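Table Setting Challenge - Dranholm Robotics Club

The two-arm group meets on Monday evenings in the lab at Dranholm. This term's task is setting and clearing a table: a mug, a plate, a bread roll and a small striped pumpkin, each moved by whichever arm is closer. Shanti Nigam wrote the task sheet and Trilok Nishad looks after the hands and the cabling.

The club has logged 562 attempts so far, and 91 of those were run by members who joined in July. An attempt counts if the bread ends up on the plate and nothing gets knocked over. Runs that fail are kept too - Shanti uses them when she plans the next session.

Pictures from the bench:

Bread on the plate, mug at the back left.
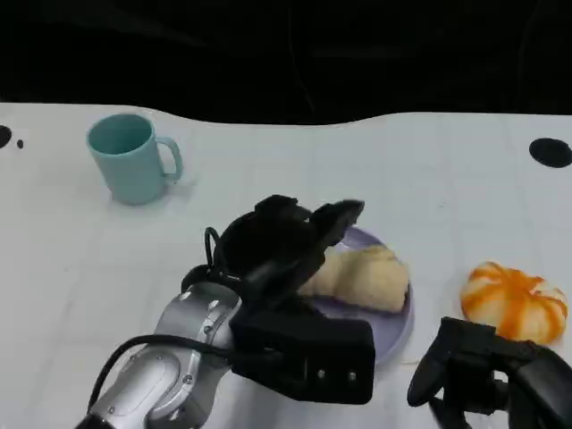
Left hand open at the bread, with the plate clear.
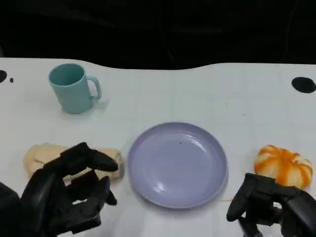
Fingers spread above and below the bread. The right hand is down by the pumpkin.

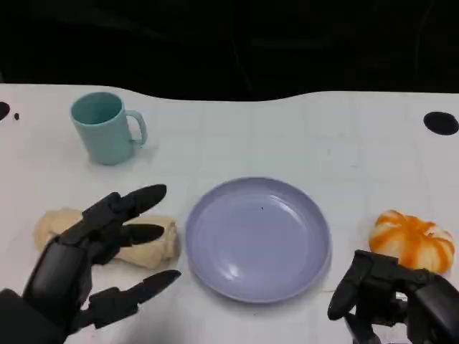
Wrist view, with the mug on its side and the other hand reaching in from the top.
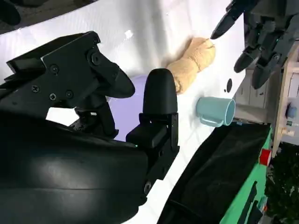 The next part of the term is timing. Each pair gets 29 minutes on the bench, including setup, and can use either the Fraser control script or the older one called Beria. Fraser is easier to start with, but Beria lets you slow down one arm without touching the other. Both are in the club folder.

Bring your own notebook and write down your run numbers. Trilok needs them when a finger joint has to be checked. New members can sit in on any session before they sign up for bench time.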